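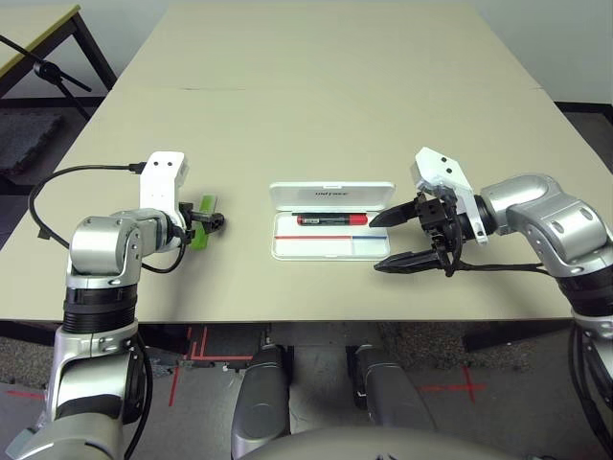

Plollar cherche deux personnes pour ranger des stylos

Intitulé officiel du poste : assistant ou assistante de conditionnement, instruments d'écriture. Intitulé employé dans les couloirs : « les stylos ». Contrat à durée déterminée de 8 mois, temps partiel, prise de poste en juillet.

La maison

Plollar reprend, trie et remet en étui des fournitures de bureau et de dessin : retours de magasins, fins de série, stocks de papeteries qui ferment, lots dont personne ne sait plus très bien à qui ils étaient destinés. On nous envoie des marqueurs sans boîte et des boîtes sans marqueurs. Notre métier consiste à organiser les rencontres.

L'atelier occupe le rez-de-chaussée d'un ancien magasin de luminaires. Il en reste un excellent éclairage et une moquette grise dont le remplacement figure au budget de chaque année, puis n'y figure plus. Les clients s'appellent Sterier (papeterie scolaire, beaucoup de volume, peu de poésie) et Kjærgaard (matériel pour illustrateurs, peu de volume, énormément d'avis sur l'orientation des étiquettes).

Le dernier inventaire a recensé 1 913 étuis en attente. Nous avons recompté, par espoir. Il y en avait bien 1 913.

Le travail

On ouvre l'étui, couvercle relevé. On vérifie l'encart imprimé au fond, on pose le marqueur à plat dans le bac, on contrôle que le capuchon correspond à la référence, on referme. Puis on recommence avec le suivant. Il serait malhonnête de présenter la chose autrement.

Les difficultés sont ailleurs. Un capuchon rouge peut coiffer un marqueur qui écrit bleu, pour peu qu'un client distrait soit passé par là en rayon. Les étiquettes à code-barres se collent volontiers sur ce qu'elles devraient seulement accompagner. Certains couvercles tiennent debout tout seuls, d'autres retombent sur les doigts, et rien à l'œil ne permet de distinguer les deux familles. Quant aux encarts, ils ont un sens. Celui qui a raison n'est pas toujours celui qui paraît joli.

Vous aurez donc aussi à :

- tester les pointes sur papier brouillon (les gribouillages sont tolérés, les portraits de l'encadrement également, à condition d'être ressemblants) ;
- écarter les marqueurs secs et les étuis dont la charnière fatigue ;
- relever les références dans Imton, notre logiciel de stock, qui date un peu et demande confirmation de tout, y compris de la confirmation ;
- tenir votre table dégagée, avec un seul étui ouvert à la fois. Cette règle a l'air tatillonne. Elle nous a été inspirée par un mardi dont on parle encore.

Une journée normale représente à peu près 169 étuis par personne. Le chiffre vient d'une moyenne calculée sur l'hiver. Il ne s'agit pas d'un objectif affiché au mur, et celle ou celui qui en fait 140 impeccables sera mieux vu que l'auteur de 200 étuis où le bleu et le rouge ont fraternisé.

Vous

Aucun diplôme n'est demandé. Une expérience en papeterie, en bibliothèque, en préparation de commandes ou en éducation d'enfants de moins de six ans sera regardée avec intérêt. Le dernier cas surtout : vous savez déjà ce que devient un capuchon laissé sans surveillance.

Il faut distinguer les couleurs sans hésiter, y compris le noir du bleu très foncé, lequel est à l'origine de la moitié de nos réclamations. Un petit essai est prévu pendant l'entretien, sur de vrais marqueurs. Il faut aussi pouvoir rester assis une bonne partie de la journée, avec la possibilité de se lever, de s'étirer et d'aller voir par la fenêtre si quelque chose s'est produit dans la rue.

Nous apprécions les gens qui remettent les choses à leur place. Nous apprécions un peu moins ceux qui remettent les collègues à la leur. Si vous classez vos stylos par teinte à la maison, dites-le, cela restera entre nous. Si vous les perdez tous, dites-le aussi : la personne la plus précise de l'équipe n'a jamais de quoi signer un reçu.

Le français parlé est nécessaire pour les consignes. À l'écrit, il suffit de pouvoir recopier une référence et rédiger un message du genre « étui fendu, lot mis de côté ».

Horaires et conditions

Du lundi au jeudi, de 8 h à 14 h, pause comprise et payée. Pas de travail le vendredi, jour où Imton fait ses mises à jour et où il vaut mieux ne pas être dans la même pièce que lui.

La rémunération suit la grille de la convention collective, avec une prime de fin de contrat. Titre de transport remboursé pour moitié. Cuisine commune avec plaque, réfrigérateur et une bouilloire très lente que l'on apprend à lancer avant d'en avoir envie. Les marqueurs déclassés mais encore vaillants peuvent être emportés en fin de semaine, dans la limite d'une poche raisonnable.

Les postes sont réglables en hauteur pour qui en fait la demande. Le rez-de-chaussée est de plain-pied depuis la cour. Merci de nous signaler tout besoin d'aménagement avant l'entretien, afin que les choses soient prêtes quand vous arriverez.

Candidater

Envoyez quelques lignes à Ragnheiður Fogh, qui dirige l'atelier et lira elle-même les messages. Un CV est bienvenu. La lettre de motivation classique l'est beaucoup moins : nous savons qu'aucun enfant ne rêve de conditionnement, et nous préférons vous l'épargner. Répondez plutôt à ces deux questions, en cinq lignes chacune au maximum :

Quel est le dernier objet que vous avez rangé avec satisfaction ?
Que faites-vous d'un stylo qui n'écrit plus ?

La seconde n'a pas de bonne réponse, mais « je le remets dans le pot » en est une mauvaise.

Les entretiens durent une demi-heure et se tiennent à l'atelier, le matin, avec Ragnheiður Fogh et Ívar Kvaran, responsable de la qualité. Ívar parle peu et regarde beaucoup les mains. C'est sa façon de travailler, ne le prenez pas pour vous. Il vous remettra un étui et un petit assortiment de marqueurs, puis vous laissera faire. Vous pouvez poser toutes les questions que vous voulez, y compris sur la moquette.

Chaque candidature reçoit une réponse, positive ou négative, sous deux semaines. Les personnes non retenues qui souhaitent être recontactées à l'automne, au moment où Sterier renvoie ses invendus de la rentrée, peuvent l'indiquer dans leur message.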